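What the second pair of arms really costs

The order form for a robot cell is a cheerful thing. There is a price for the arms, a price for the grippers, a delivery date, and a box to tick if you want somebody to come and bolt it all down. I have filled in five of them over the years, for workshops and teaching labs of various sizes, and I still get a little thrill when I reach the signature line. I also know now that the signature line is where the spending starts.

The workshop at Pranesbridge is my favourite case, partly because the people there let me see the whole spreadsheet, warts and all, and partly because they are so obviously pleased with what they bought. They wanted a bench-top cell for handling soft things: foam blocks, pads, pouches, the sort of stuff that squashes and folds and never sits quite where you left it. Rigid parts are easy to plan for. You measure them, you buy a gripper that opens a bit wider, and you get on with your life. Foam has other ideas.

Their first budget had a single arm in it. That was sensible on paper, and it lasted until somebody sat down with a foam block and tried to do the job with one hand behind their back. (Do try this before you buy anything. It costs you a block of foam and a bit of dignity.) Folding with one hand means pressing the block against the table and hoping. With two it's a completely different job, and so the plan grew a second arm in November, before a penny had gone out of the door.

A second arm does not double the bill, and I wish more suppliers would say so loudly. You already have the table, the rail, the walls and the power. What you add is another arm, another gripper, another board and another run of cable, plus a good deal more time for whoever has to stop the two from bumping into each other. At Pranesbridge that time turned out to be the biggest line on the sheet after the arms themselves. They had put down two weeks for it, and were generous enough to show me the column where the two had been crossed out and replaced with a five. 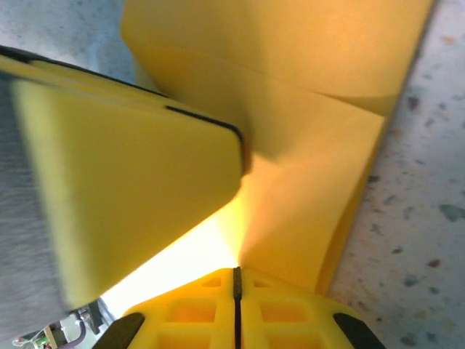
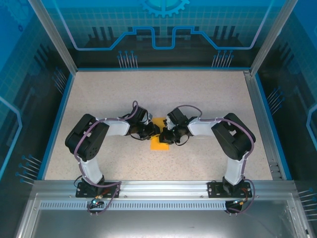
Two views from the Pranesbridge cell, the first from close by one of the grippers.

Fingers deserve their own line in any budget, and they almost never get one. People treat them as part of the gripper, the way you treat tyres as part of a car, and then they are surprised when the tyres wear out. For soft work you will want to try several shapes. Wide flat faces spread the load, narrow ones get into corners, and the pad material matters as much as either. Pranesbridge settled on putting aside 215 pounds a quarter for fingers and pads, which sounded mean to me until I saw how cheaply they could turn out a new set. They spent over half of the first quarter's money in a fortnight, had a marvellous time doing it, and hardly touched the rest.

Cameras are the next place where the sums go astray. A view of the whole table is lovely to have, and it's the one everybody asks for, because it's the one you can show to visitors. It is also the one that loses sight of the object at the exact moment you care about it, when both grippers close in and cover it up. A small camera at the wrist gets you in among the action, though you'll spend a while getting used to what it shows. My advice is to budget for both kinds from the start. Adding a wrist camera later means new mounts and new cable, and very likely an afternoon spent re-routing the cable you already had.

Which brings me to cable! I could write a whole feature on cable. Every joint that bends needs slack, the slack has to go somewhere, and wherever it goes it will find something to catch on. Buy it longer than you think, buy spares in the same length, and buy the clips at the same time. Clips are a tiny cost, and I have seen a cell stand idle for days for want of them.

Then there is the table itself. The Sestum people, who build benches for this kind of thing, quote for a plain top and a rail as standard and charge extra for walls. I used to think walls were a luxury. I've come round. A steady background makes life easier for the cameras, and it stops every passing jumper in the room from becoming part of the picture. If money is tight, leave the walls until the second year but order the posts now, so that you have something to hang them on. Mohmand do a lighter bench for less, and it's a good buy if your arms are small and your floor is level. Ask about the feet.

Training is the line I would protect with my life. Pranesbridge booked theirs through Valumell, who spread it over several short visits, and I thought that was money very well spent. People come back to the second visit with proper questions. They have dropped things by then and they know what they don't know. A single long day at the start, however good the lunch, is mostly forgotten by the time the first awkward job turns up.

As for how long it all takes, the Pranesbridge plan ran to 108 days from signed order to first useful work. I'd call that brisk. The slow part was waiting for small items: brackets, connectors, a power supply that came with the wrong plug. None of these had been ordered with the arms, and all of them could have been. If you take one thing from their spreadsheet, make it the habit of ordering the boring bits first and letting the exciting bits arrive to a room that's ready for them.

I asked whether they would do it again with the same money. Yes, came the answer, with a smaller screen and a bigger box of foam.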